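Hang the Power Strip on the Wall

Most power strips live on the floor, behind a desk or under a bed, in the dust. I think that is the wrong place for them. A strip belongs on the wall, at hand height, on a hook.

I came to this view after years of crawling. At Gavodside, where I rented a room for 40 months, the only strip was behind a bookcase. Plugging in a lamp meant lying down. I once unplugged Ritu Kanaujia's computer that way, 90 minutes into her work, going by feel. 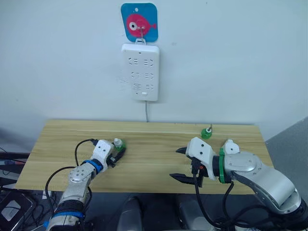
The hook doesn't need to be fancy. Many strips have a loop or a hole at one end, and people ignore it. A stick-on plate will do if it is rated for the weight of the strip with everything plugged in. Check that number. A cartoon fish is as good as plain white, and children will remember where the plugs go.

Sneha Negi disagrees with me. She says a hanging strip swings when you push a plug in, and she is right. A single hook lets it tilt. My answer is to use your other hand and hold the strip still. 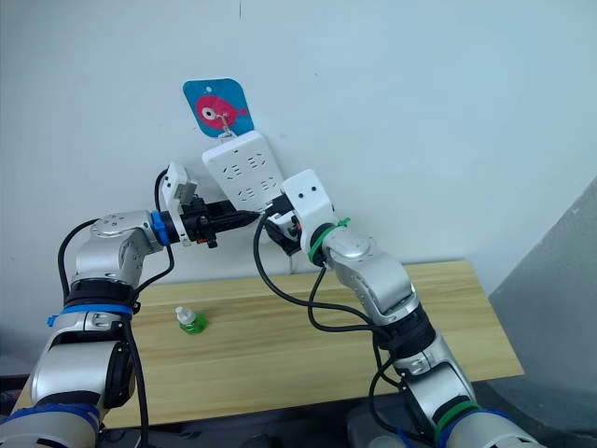
A black plug near the lower end of a strip on one hook.

She also says cords on a wall look messy. They do, a little. I would still take a cord I can see over five I can't. When it frays or gets pinched, I notice. Behind the bookcase I would have found out much later.

Leave enough slack in the cord, and keep the strip away from the sink.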